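Section 4. Placing and leveling your Lulby countertop water filter

Read all of this before you plug in. Takes 60 minutes start to finish, most of it waiting.

1. Unpack. Keep the foam, you need it for returns.
2. Wipe the base feet with a damp cloth. No soap.
3. Pick a flat spot near an outlet. Not over a stove, not in direct sun.

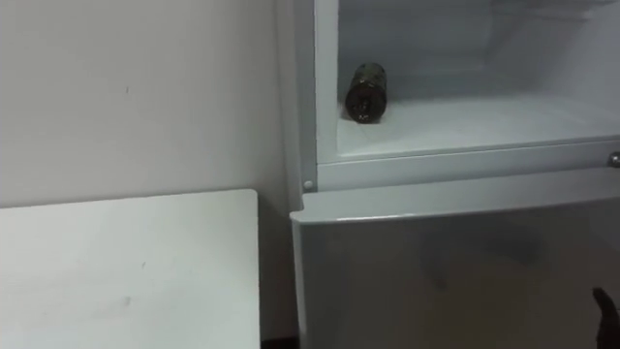 Airflow matters more than people think. The Lulby pulls air in from the back and needs a clear hand's width on every side. If your table stops just short of the refrigerator, with only a narrow dark gap like the one here, don't push the unit up to that edge. Cord goes the other way, never down the gap.

4. Check level, front to back and side to side. Turn the feet untill the bubble sits in the middle.
5. Fill tank to the line. Cold tap water only.
6. Press and hold FLUSH. Throw out the first two tanks.

CAUTION: do not move the unit with water in the tank. Lid is not sealed.

Note: filter IRK-503 is good for 900 gallons. Light goes amber when its due. Order from Irkska or your dealer.

7. Fill a clean bottle from the spout. Cloudy water is just air, let it stand.

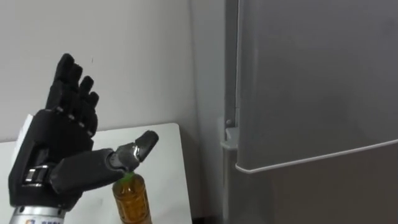
Fig. 4-2. Bottle standing on table.

8. Close lid, press START. Done. Go to Section 5 for timer settings.

Comments (3)

Nest Beddoe: Step 6 took me three tanks not two. Fine after that.

Eifion Owen: Where is the bubble?? Looked everywhere. Edit, under the lid. Should say so.

Neusa Figueiredo: Amber light came on at the start, held FLUSH again and it cleared.

Contact Ultatmont Support | © Ultatmont Home | Back to top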